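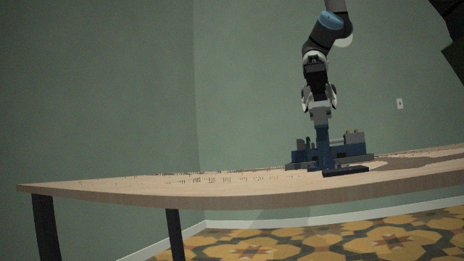 Progress report to the Aguiar Fund
Prelska Community Orchard and Cider Press
August 5, 2024

The grant paid for 50 apple trees, a deer fence and a secondhand press. We have the trees and the fence. The press is in Dreltness, where the seller is still looking for the handle.

Planting finished on schedule, if you go by the second schedule. Four trees died over the dry spell and the nursery has agreed to replace them, after a long exchange about whose idea of "well watered" was meant. The rest have put on good growth, and the row nearest the road has already set fruit, which we were told to pick off and mostly did.

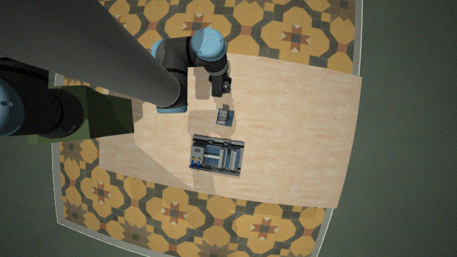 Tülin Keskin wrote to us that the fence was the ugliest thing built in Prelska in her lifetime, and that she would like the same one for her beans. We have passed on the contractor's number. No deer have come in through the fence. Two came in through the gate, which now has a spring on it.

Spending to date is $254 over on fencing and $600 under on the press, mainly on account of not having it. We ask to move $254 across to cover the gap.

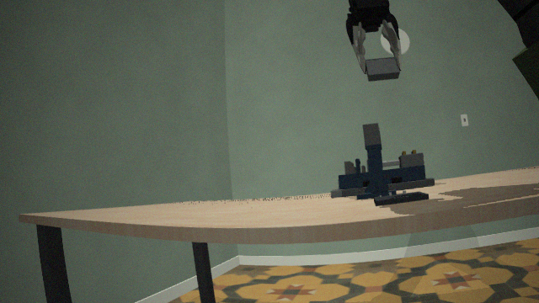 The pruning class drew 20 people, more than we had loppers for. They worked in pairs – one cutting, one disagreeing. A second class is planned for winter, when the trees will have more to prune and the parking field will be mud. 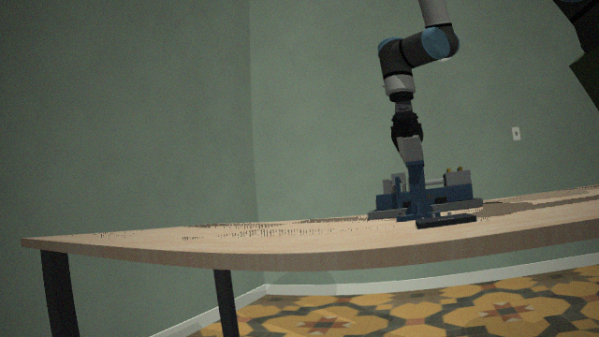

Still open are the water meter, the sign and the insurance form, which asks whether our trees are "attended at night." We have written to the insurer. The next report will cover the press, handle included or otherwise.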